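Clurkton gets a kitchen you can borrow

Anyone who has moved into a first flat with one fork and a saucepan lid will be pleased to hear what has been going on in Clurkton. The town's new lending shelf for kitchen things, called Parnusitz, is open, and it is a joy to browse. There are cutting boards, bowls, trays, cups, bottles and little boxes, all of them ready to go home with whoever needs them next.

The shelf is run from the old seed shop in Gedby Lane by Birthe Þórarinsdóttir, who spent years fitting out holiday cottages and got tired of seeing perfectly good crockery thrown away whenever a kitchen was redone. She began with 40 pieces from her own cupboards and put a card in the window asking for more. By the time the doors opened in November there were 100, and she had run out of places to put the mugs.

"People think they have nothing worth lending, and then they open the cupboard over the fridge," she said. "I've had three fish kettles. Three! I am very happy to have them, but please, no more fish kettles." 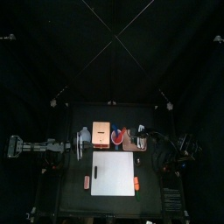
A white cutting board in the middle of the table, with a bottle, a cup of utensils and a wooden tray in the row behind it.

Borrowing is simple. You choose what you want, write your name in the book on the counter and take it home for up to 4 weeks. If you find you can't live without the big colander, you can ask for longer, and unless somebody else is waiting the reply is nearly always yes. There is no charge and no deposit, although there is a jar by the till for anyone who would like to help with washing-up liquid and shelf paper.

So far 34 households have signed the book. Students were quick off the mark, as you might expect, but there have also been families having a kitchen redone, a couple with a houseful of cousins to feed, and a man who wanted to try a pasta machine before buying one. (He brought it back after two days with a bag of tagliatelle and has since bought his own.)

The plain things are the real stars. Cutting boards go out faster than anything else, the large ones especially, and a good tray barely touches the shelf between borrowers. Birthe is keen on trays. She reckons a kitchen with very little worktop can be put right with one tray for the things you use every day and one box for everything you don't, and she will happily clear the counter to show you.

Those small demonstrations have turned into a regular part of the week. At four in the afternoon she sets out a handful of pieces and asks whoever is in the shop how they would arrange them, and the arguments are wonderful. Should the spoons stand in a cup by the cooker or lie flat in a drawer? Does a bowl belong at the front, where you can drop your keys in it, or at the back where it won't get knocked? I stayed for one and came away wanting to rearrange my whole kitchen. 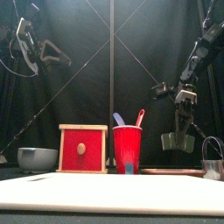 Boxes have their own keen following, and there was a lively exchange over whether tea should live in one or stay in its packet. The packet side lost, noisily. Wooden boxes are still in short supply, so if you have one sitting in the loft with old batteries in it, it could be doing something far more useful in Gedby Lane.

The shelving came from Nguyen-Tran, the joiners two doors along, who built it out of offcuts over a couple of evenings and wouldn't hear of being paid. It runs the length of the back wall, with the heavy pans at the bottom and the glasses well above toddler height. A second bay is planned for baking tins, which at present are stacked in the shop's old sink.

Next on the list is a mending hour for loose handles and wobbly lids, with glue and screwdrivers laid on. Birthe would also love to hear from someone who can sharpen knives and doesn't mind teaching others how to do it.

Parnusitz is open from ten in the morning until half past five, with a break for lunch when Birthe remembers to take one. Donations can be handed in at the counter at any time in those hours. Everything should be clean and whole, and sets needn't be complete: odd cups and single spoons are welcome, and there is a basket just for lids that are still looking for their pans.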